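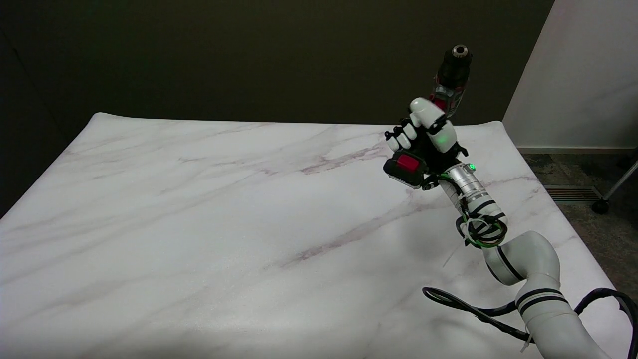 職場の女性ネットワークで、発言が同じ人に偏ってしまいます。どう変えたらよいですか

投稿者:Jayanthi Varma

はじめて投稿します。日本語が少し不自然なところがあるかもしれませんが、よろしくお願いします。

私はOtportという町にある、Poduvalという会社で働いています。社員の中で女性は少ないほうです。去年の秋から、社内の女性のための小さい集まりを担当しています。前の担当者が別の部署へ移ったので、私が引き受けました。集まりは月に一度、昼休みのあとに会議室で行います。時間は30分です。課長からは、仕事の時間の中で行ってもよいという許可をもらっています。

困っていることは、話す人がいつも同じであることです。勤続年数の長い方が二人いて、経験も豊富で、話もとても面白いです。私もその方たちを尊敬しています。けれども、若い人や、派遣で来ている人、それから私のように外国から来た人は、ほとんど聞くだけになっています。終わってから廊下で「本当は聞きたいことがあった」と言われたことが、何度もあります。

一度、「今日は順番に全員が話しましょう」とお願いしてみました。そのときは、みなさんとても短く自己紹介のような話をして、空気が硬くなりました。次の月は参加者が減りました。私のやり方が悪かったのだと思います。

もう一つ、迷っていることがあります。3月の国際女性デーに合わせて、会社の広報から「何か行事をしてください」と言われました。予算は3000円です。お菓子を買えばそれで終わりになりますが、せっかくの機会なので、ふだん話さない人が少しでも話せる形にしたいです。男性の社員を呼んだほうがよいかどうかも、参加者の中で意見が分かれています。

同じような集まりをしたことのある方がいらっしゃったら、どのように進めているか教えていただけませんか。失敗した話でもうれしいです。

Ailsa Swanson

Varmaさん、こんにちは。私は前の勤め先のClunovoraで、四年ほど似た集まりの世話をしていました。私も日本語は大人になってから覚えましたので、会議で話し始めるタイミングがわからないという気持ちは、よくわかります。

まず、順番に全員が話す方法について書きます。私も同じことをして、同じように空気が硬くなりました。あとで参加者に聞いてみると、「何を話せばよいかわからないまま自分の番が近づいてくるのが怖かった」とのことでした。それで、次の三つを変えました。

最初に、題を一週間前に知らせるようにしました。題は小さいほうが話しやすいです。「キャリアについて」は大きすぎて、だれも準備できませんでした。「面談の前に準備していること」や「休みを取るとき、上司に最初に言う言葉」のような題のときは、若い人もよく話してくれました。

次に、全体で話す前に、二人か三人で話す時間を7分とりました。組は世話役が決めます。自由に組んでくださいと言うと、仲のよい人どうしになってしまうからです。経験の長い方どうしは、別の組に入っていただきました。そのあと全体に戻って、話したい組だけが話します。話さない組があっても、そのままにしておきます。

三番目は、紙です。入口に小さい紙と箱を置いて、聞きたいことを名前なしで書けるようにしました。最初の月は一枚も入りませんでした。二か月目に二枚入っていて、一枚は生理休暇のこと、もう一枚は、派遣の人が社内の研修に出てもよいのかという質問でした。二枚目の質問は私も答えを知らなかったので、人事に聞いて、次の回に返事を持っていきました。返事を持っていくことは、とても大切だと思います。書いても何も起きないなら、次はもう書かないでしょう。

長く話す先輩のお二人には、集まりの前に個人的に相談されてはいかがでしょうか。「話を短くしてください」と言うのは難しいですし、失礼に聞こえる心配もあります。私は「今度の回では、若い人の話を引き出す役をお願いできませんか」と頼みました。一人の方はとても喜んでくださいました。もう一人の方は、正直に申しますと、少し気を悪くされたようで、しばらくいらっしゃいませんでした。でも春になって戻ってこられました。

それから、時間のことが少し気になりました。30分は短いです。二人組で話して全体で話すと、もう終わりになります。先輩のお話を聞く月と、みんなで話す月を、分けるのもよいかもしれません。私たちは偶数の月を「聞く月」、奇数の月を「話す月」にしていました。

男性を呼ぶかどうかについては、私はどちらがよいと言えません。私たちの場合は、ふだんの回は女性だけにして、3月だけはだれでも来られるようにしました。前の月に参加者に紙で聞いて、反対の人がどんな心配をしているかを知ってから決めました。心配の多くは「自分の上司が来ると話せない」というものでしたので、3月の回では個人の悩みを題にしませんでした。

Mohandas Kurup

お菓子は買ったほうがいいです。食べるものがあると人が来ます。うちは900円くらいのせんべいの大袋でしたが、十分でした。残りのお金で名札とペンを買ってください。名札は役職を書かないで、名前だけにします。

男性は呼んだほうがいいと思います。私は男ですが、呼ばれなかったら何をしているか知らないままでした。

Sudheer Nambiar

Kurupさんのご意見に少し反対です。呼ぶこと自体はよいと思いますが、毎回呼ぶと、また話す人が偏ることになりませんか。私の職場(Gevuvarの工場です)では、3月に全員を呼びましたら、工場長が最初にあいさつをして、それが長くなり、質問の時間がなくなりました。工場長はよい方で、悪気はまったくありません。翌年からは、あいさつを司会の人が代わりに読み上げる形にしました。

それと、Varmaさんの書かれた「派遣で来ている人」のことです。この方たちが仕事の時間として参加できるかどうかは、課長の許可だけでは決まらない場合があると思います。派遣元との約束がありますので、人事に一度確認なさってください。私の職場では、確認をしないで一年続けていて、あとになって、派遣の方が昼休みを削って来ていたことがわかりました。本人たちは言い出しにくかったそうです。申し訳ないことをしました。

行事の内容については、外から講師を呼ばなくても、社内の人に仕事の一日を話してもらうのがよかったです。夜勤の人、育児の短時間勤務の人、入社したばかりの人にお願いしました。ふだんの集まりで静かだった方が、自分の仕事の手順については、とても詳しく話してくれました。原稿は先に見せてもらわないで、時間だけ決めておきました。

Jayanthi Varma

みなさま、ていねいに教えてくださって、ありがとうございます。

Swansonさんの、題を先に知らせる方法は、来月からすぐに使います。最初の題は「休みを取るとき、上司に最初に言う言葉」をお借りしてもよろしいでしょうか。私自身が、いちばん聞いてみたい題です。箱も置いてみます。最初の月に一枚も入らなくても、がっかりしないようにします。

Nambiarさん、派遣の方のことは、まったく考えておりませんでした。今日の午後、人事の方にメールを書きました。まだ返事はありません。

Kurupさん、名札に役職を書かないことは、私の会社では少し勇気がいりますが、課長に相談してみます。せんべいは塩味としょうゆ味のどちらが人気でしたか。

Mohandas Kurup

しょうゆです。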